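Sticky Spills on the Long Tables
Kernwood Shared Kitchen Newsletter, 8/3/25
By Kai Baumgart

The long tables in the tasting room have been in use since spring, and the question that comes up most is how to clean them. The tops are pale and matte. Coffee and juice come off with one pass. Syrup, honey and dark sauces take more care, and most of the marks I have been asked to look at this summer came from those.

The usual mistake is speed. Someone sees a brown puddle, grabs whatever is closest and pushes it across the table in one big sweep. A sticky puddle the size of a coin becomes a thin film two feet long. The film dries before anyone notices it, and the next person puts a stack of menus down on top. We lost 20 menus that way in one week.

Start by looking at the whole spill. Drops land farther out than you expect, and the small ones are easy to miss on a cream surface if the light is behind you. Bend down and look across the table from the side. Then work from the outside in, so the cloth is always moving toward the mess and not away from it.

Use the light blue cloths for this job. They have a deep pile that lifts the liquid, and they hold a good amount before they need rinsing. Fold the cloth before you start. A folded cloth gives you a fresh side when the first one is full, and it keeps your hand flat.
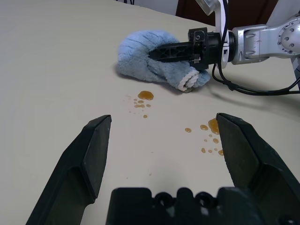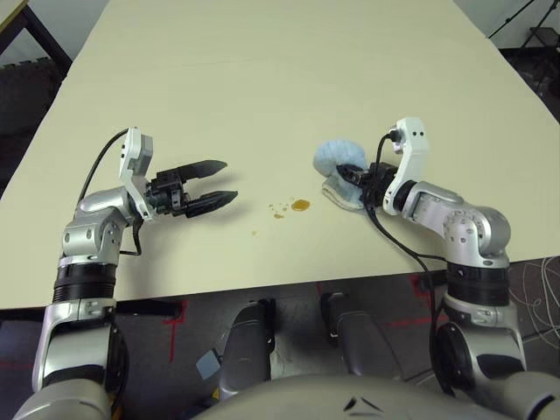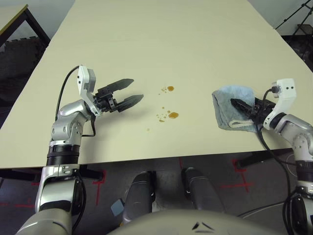

Brown drops on the cream top, and the light blue cloth for wiping them up.

Press first, then lift. Do this until most of the liquid is in the cloth. After that, turn to a clean side, wet it with warm water and wipe in short strokes. Rinse, wring and go over the same spot again. Syrup nearly always needs the second pass. Run the back of your fingers over the table when you are done — if they drag at all, there is still sugar on it.

Please don't use the Stirnen spray on these tops. It is fine for the steel counters in the back, but it leaves a shine on the matte finish that shows up as a patch. Warm water and a drop of dish soap will handle anything that comes out of a bottle or a jar. If something has already dried, lay a wet cloth over it for 4 minutes and try again. No scrapers and no green pads.

A few notes on the cloths themselves. We bought 110 of them from Bultuvley in the spring, and a good share have gone missing into the general rag bin. They should be washed separately, in warm water, with no fabric softener. Softener coats the fibers and the cloth stops soaking things up. Hang them on the rail by the sink. The dryer is all right on low if the rail is full.

Used cloths go in the gray bucket under the sink, not back on the shelf. A cloth with syrup in it will glue itself to the one below.

The Garcia tasting is later in August, and there will be a lot of sauces out on the tables. I will put a stack of folded cloths and a bowl of warm water at each end of the room before the doors open. If you are helping that evening, come a little early and I'll show you where the spares are kept.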